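Notebook — open day, February 20, 2020

Writing this up the same evening while I still have my coat on, more or less, because Tyyne Laaksonen will want it for the Skimum folder and I know how fast it goes out of my head. We had the Woltanar people in first, then the group from Skudolstead, who came early and were very nice about the lack of chairs.

The two-arm bench got most of the attention. I had planned to talk for a bit and then run the handover, but people drifted over to the table as soon as the arms moved, so I gave up on the talk (no great loss!) and just answered things as they came.
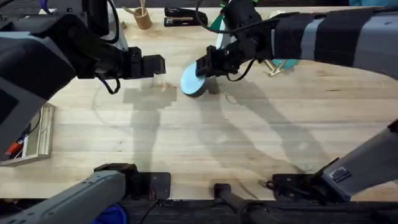 Azlan Jugah took the questions on calibration, which he is far more patient with than I am. One gentleman wanted to know why we don't simply use one arm with a longer reach — a fair question, and we spent a good five minutes on it. Azlan's answer was that the passing is the part we want to study, and that the light blue round piece is handy because it looks so different face-on and edge-on.

Note to self: the wrist view on the side monitor was a bigger hit than the arms themselves. Next time put that screen where people can get at it.

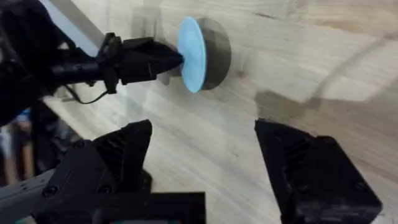
I also promised the Skudolstead teacher a copy of our notes on finger spacing, and a second visit in July if Hao is running by then. She thinks she can bring over 1000 leaflets' worth of enthusiasm, her words, and I believe her.

Still to do before then:

- Write a short card for visitors on what the wrist view shows. Tyyne has offered to read it for plain language.

- Practice the slow approach to the blue piece on the table, coming in low over the near rim, and talk it through out loud while it runs.

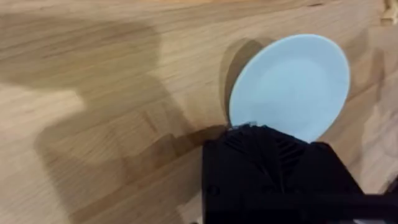

- Ask Azlan which of the two demo scripts he wants to keep, and put the other one away somewhere we can find it.

- Chairs.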